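# Where do our empties go? A week of bottle collecting on level two

Term project report, Dong-geon Yeon's tutorial group

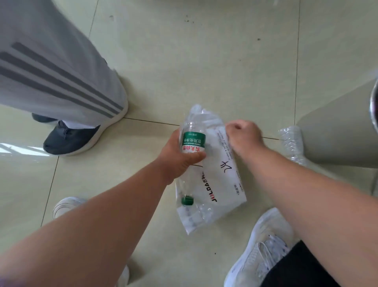

So the whole thing started with me moaning about the recycling bin outside the Becerra study room. It fills up by lunch, people start balancing stuff on the lid, and by the afternoon the cleaners have to treat the lot as general rubbish (one banana peel is enough, apparently). I wanted to know how many drink bottles we were losing that way, and whether sorting them by hand was a realistic job for two students with no budget.

## What we did

We picked one floor of the Prosedell building and collected plastic drink bottles for a week in July. My partner did mornings and I did afternoons. For each bottle we wrote down three things: was the cap on, was the label on, and was there any drink left inside. That last one got gross fast!

Everything was sorted on the floor, as the tables were always taken. We'd unscrew the cap, check inside, peel the label if it would come off, then flatten the bottle and put it in a bag. Caps went into an old ice cream tub. I'd recommend kneeling on a jumper if you try this, tiles are murder on your knees.

## What we found

We ended up with 200 bottles, which was a nice round place to stop. Of those, 71 still had liquid in them, mostly just a mouthful of water, though there was one iced coffee I'd rather not talk about. Nearly all of them had their caps on.

Labels were the slow part. The wraparound ones with a perforated strip come away in a second, but the glued ones tear into little bits and leave a sticky patch behind. I gave up on soaking them after the first day because the sink in the kitchenette drains so slowly and people were trying to make tea.

Flattening made a massive difference to how much we could carry. Before we started doing it, one bag was full after a handful of bottles and I looked like I was moving house. You do have to take the cap off first or the bottle just springs back at you.

## Things that went wrong

I lost a page of the tally sheet on the second afternoon, so we re-counted that bag from scratch. We also never agreed on what counts as "empty". I said a few drops was fine, my partner said bone dry, and our numbers for the first day are probably a bit off because of it. Dong-geon suggested a simple tip test (turn it over, if it pours it's not empty) and we used that from then on.

## If we did it again

I'd do two floors and compare them, ideally one with a drink machine and one without. I'd also weigh the caps separately, as ours are still sitting in the ice cream tub under my desk, labelled and everything, waiting for somebody to lend us a decent set of scales.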